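## Anybody else's shop putting robot arms on the cup bench?

**kekeli_annan** – 13 February 2026

I've been on the shelf bench at Bonach for seven years. We stage sample drinkware for store displays, so cups and tumblers go on little shelves, get looked over, come off again. Now we've got arms doing the placing and I've been moved to "cell operator," same pay so far. I mostly reset the table and write down misses.

My worry is the training hours. They gave us 13 hours, total, and most of it was safety slides. What did you all get? And did your title change come with anything?

The faceted amber tumblers are what I get asked about the most, so I'll put one up. Looking straight down into it you get all those swirls and the shine in the bottom, and I swear that's half my miss sheet. 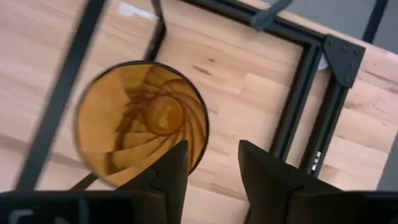 ### Replies

**plumbao27**

Pacita here, second shift at a place a lot like yours. We got even less than 13, so count your blessings I guess! The title change came with nothing until June, when a few of us asked in writing. Ask in writing. Verbal went nowhere for us.

And yes on the clear stuff. Our solid colors go fine all day and then somebody puts out glass and I'm up out of my chair again.

**pakhei_t**

I'm going to disagree with the gloom a little. My wrists were shot after years of packing at Quansah, and since the arms came in I sleep through the night. I'll take boring over the ice packs.

Kekeli, are you allowed to touch the layout? When ours kept fumbling I started giving it one plain blue thing by itself on the bare table before going back to the full shelf. I use a blue one for this.
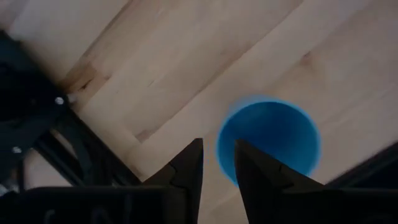 Anyway my supervisor wasn't thrilled that I was doing it without a ticket, but the miss sheet got shorter and she let it go. Now it's part of how we start the shift. So there's still room for somebody who knows the bench, is my point.

**shufen_lau**

Pak-hei, glad about your wrists, really, but "she let it go" is the whole problem! You came up with a startup routine and got what for it? At Erow they wrote down everything the old bench crew knew, and then the next openings were posted a grade lower. I was on that crew. I trained two of the new people myself.

**pakhei_t**

Okay, fair. I got a thank you and that's it. I still wouldn't go back to hand packing though.

**kekeli_annan**

Not allowed to touch the layout officially – I do move cups a bit. Su-chen Ng is our lead and she's been decent, she's trying to get "setup" put in the job description so it counts for something.

For whoever messaged me asking what the full bench looks like, it's two arms over one low shelf. Lavender cup and the amber one standing, and the left arm has the light blue-gray one up in the air. My old stool would've been right up against that table.

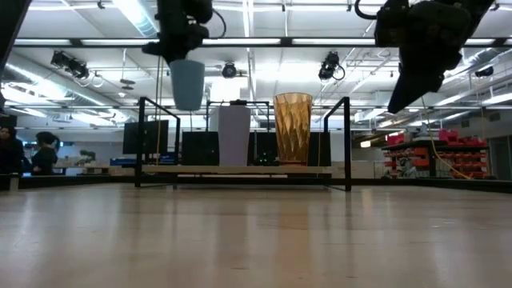 ### More replies

**plumbao27**

Two arms on one shelf, wow, ours is a single. Do you have to watch both at once? That would be my question for Su-chen before anything about titles. One person, two arms, plus the paperwork is more than one job where I work.

**kekeli_annan**

One person, yep. And the log is in Pletero, which times out if you don't touch it, so I'm logging back in all shift long.

**shufen_lau**

Put that in your letter too. Every login. And keep a copy at home, not on the work computer.

**sng_lead**

Su-chen here, hi Kekeli, people do show me these things you know. The setup wording went up to HR and I haven't heard back. I agree with you on the hours. Send me the letter and I'll attach it to mine.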